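Bulosier folding task, July, notebook 2, started after lunch

Demo count stands at 91 usable. Target is 400 by the end of the month, which was set by someone who has never folded the same thing 400 times.

Valquíria and I swapped over at half past two. She is faster than me and her folds are squarer, so the policy will presumably learn to be two people who disagree. Marked each episode with the operator's initials this time, so we can split them later if it matters.

Knitted stuff is still the worst. It stretches when the two grippers pull apart and then springs back the moment you let go, and you end up chasing a corner round the table like a waiter with a dropped napkin. Slow release helps: open one side, count to two, open the other. 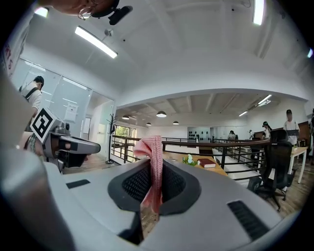

Obed reckons we should drop any take where the cloth gets re-gripped. I'd keep them. A robot that has only seen perfect grabs will have no idea what to do after its first bad one, and its first bad one will be its first one.

Tracking dropped out on three takes, all when I turned my left wrist too far in and hid the marker. Elbows out, then. Looks ridiculous, works fine.

Disk: episode 1626 onwards goes on the Caldeira drive, the old one is full. Lucimara has the cable - ask nicely.

To do: recalibrate jaw width on the left unit, trim dead time at the start of takes (about 2000 frames of me getting comfortable), find a better chair.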